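Search this site
Enter keywords
Print this page | E-mail this page

The Turkwood and the slow trip north

I had been meaning to write up the February crossing on the Turkwood, the small coastal freighter that runs supplies from Thibodeau to Randirlow. She carries general cargo, drummed fuel and a few vehicles on deck, and takes 2 paying passengers if the spare cabins aren't needed for crew.

We left the wharf at 5 in the morning, three hours behind the posted time. A reefer container had a bad plug and the mate wouldn't sail until it was sorted. Once we were out past the breakwater the engine settled at 100 revs and stayed there most of the day.

Elie Ghanem is the chief engineer. He took me down after lunch and showed me the new fuel lines. The Turkwood is 17 years old and was built to burn heavy oil, but the owners at Roronent switched her to marine gas oil when the sulphur rules came in. The fuel costs more. Elie says the purifiers need far less cleaning, and he would rather spend his afternoons on the pumps anyway.
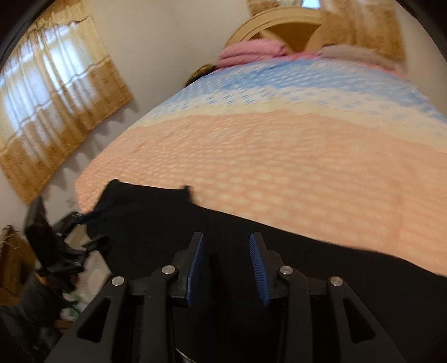 Quilted spread in peach, cream and light blue, arched headboard behind.

There is talk of replacing her. Roronent has looked at a hybrid with batteries for harbour work, and the trouble is the wharf at Randirlow, where the shore power is barely enough for the lights and the cold store. Until someone pays for a new cable the batteries would have to be charged from the ship's own generators. Elie thinks a second-hand ship with a decent crane would do more for the people up there.

We had a beam sea from mid-afternoon and she rolled a fair bit – nothing was damaged, though I skipped supper. The harbour lights came up just before midnight.

Unloading started at first light. They put 900 bags of cement ashore, then the groceries, then a grader blade for the council. I walked up to the store for coffee and the post, and was back on the wharf before they had the hatch covers on.

Print this page | E-mail this page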